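Search notebook Search Clear

December, equipment planning, bimanual cell

Started 14:00. Purpose of this entry is to get the purchase list into a state where Chinyere can put prices against it before the budget closes. Previous list is superseded. Please do not order from it.

Where we are. The request as it stands is for two arms, two parallel grippers, one wrist force sensor and a controller. Babatunde Effiong has asked whether the second arm can slip to next year's money. My view is that it can't if cap handling stays in scope. A fixed clamp would hold the tube, but then the clamp sets the angle and we lose every task where the object is turned over between the two sides. If cap handling is dropped, one arm and a clamp will do and the second arm comes off the list entirely. Chinyere Adeleke to get a decision on scope first, prices second.

Task set for sizing the grippers. Small stationery, household objects, nothing over the payload of the lightest arm quoted. The glue stick is the reference object for now. It is slim, needs a grip at both ends for the cap task, and any shop has them, so replacements cost next to nothing. The hand version is what the arms have to match: one end pinched between thumb and fingers, the other end gripped with the thumb close to the cap.

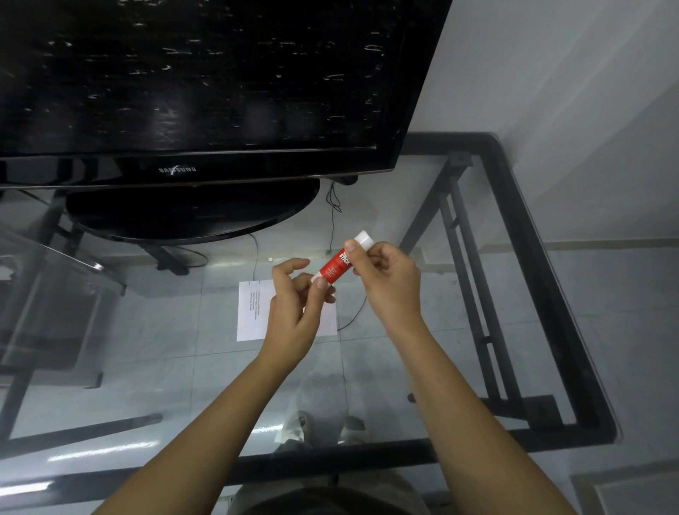 Reference grip, glue stick, both hands. Glass-topped table.

Points from this for the specification:

Finger width. The left hand covers part of the base section and still leaves most of the tube clear. The standard Clesell fingers are wide for this. On a short tube, two sets of them would leave very little between the grippers. Ask Clesell for the narrow set, and ask whether it is a stock item or made to order, as that changes the delivery date.

Approach. Both forearms come in from the same side and converge. With two arms on a shared base the elbows want to go outwards, and with arms on separate posts they can be set further apart. Sisano only quote the shared base. Brikcombe quote posts. I would pay the difference for posts but need the footprint drawing before saying so formally.

Surface. Glass is a poor choice for the cell if we use depth sensing. Reflections on the top, and the floor tiles and anything else under the table show through. Budget for a matt board to lay over whatever table we end up with. Small money, but it was missing from the previous list and somebody will want it in the first week. A dark glossy screen at the back of the table is the same problem standing upright, so the cell drawing should keep monitors out of the working side.

Mounting. Arms are not going on a glass top in any case. Steel bench, bolted, separate line on the budget. Check whether the existing bench in the back bay will take the load before pricing a new one. I have no drawing for it. Babatunde may.

Consumables. Allow 100 glue sticks for the first round of trials. Sounds a lot, but caps split and labels scuff, and I would like the surface to be the same from one run to the next. One make only, bought in a single order. Mixed colours are a separate test and can wait.

Force sensor. Still undecided. Cap removal is a short pull with a sudden release, and I don't trust motor current to show the release cleanly. Yusuf have a sensor on loan terms for some 3 weeks, which would let us find out before committing. Loan fee to be confirmed, and whether it comes off the purchase price. If the loan is possible, move the sensor out of this request and into the next.

Spares. Two sets of finger pads per gripper. Nothing else until we know what wears.

Delivery – both arm suppliers quote from receipt of order and not from approval, so paperwork time has to be added on our side. Installation day and training are extra with Sisano and included with Brikcombe, which closes part of the gap between them. Compare on totals.

Actions

Chinyere: scope decision, then prices for one-arm and two-arm versions side by side.
Babatunde: bench drawing or measurements, floor loading in the back bay.
Me: Clesell narrow fingers, Brikcombe footprint, Yusuf loan terms.

Stopped 15:40. Footprint drawing requested by email, no reply yet.

Workshop notebook, internal use. Contact the equipment desk for corrections. Back to top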